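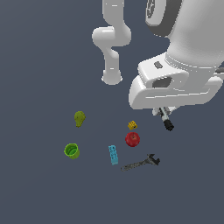 **Hedvig Wikström**

Notes for the club talk, 2020-02-27. Slides are numbered, keep to time.

## Slide 1: Where I shoot from

- Most of my lightning pictures come from the ridge road above Vilell.
- The storms form over Drorkovar in late afternoon and drift east.
- By dark they're usually weakening. Stay anyway. 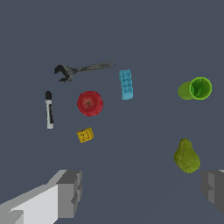
## Slide 2: The July storm

I took 548 frames that night and kept 2. The first cell died before it reached me, and I nearly packed up. Gervásio Seixas rang from Damasceno to say he could still see flashes to the north, so I waited. The best bolt came out of the back edge, with no rain under it at all.

*(Pause. Show the wide one, then the crop.)*

## Slide 3: Settings

- Tripod low, lens on manual focus.
- f/8, ISO 100, twenty seconds a frame.
- If the bolts are close, stop down to f/11.
- Cable release locked so it keeps firing.

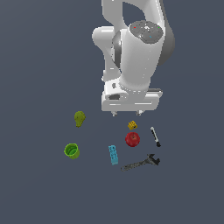 Check focus again every half hour or so. Mine slipped at Dadow and I lost 477 frames to it. Tape on the ring fixes this.

## Slide 4: Judging distance

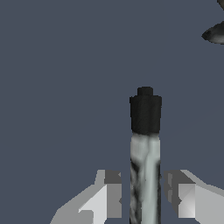
Count the seconds from flash to thunder and divide by three for kilometres. Under ten seconds I get in the car, whatever the camera is doing. When you sort the pictures later, look closely at the cloud base. The good ones have dark veins running mostly up and down through pale grey, much like the streaks on that cylinder with the black cap. Flat grey cloud rarely gave me anything.

Questions, then tea.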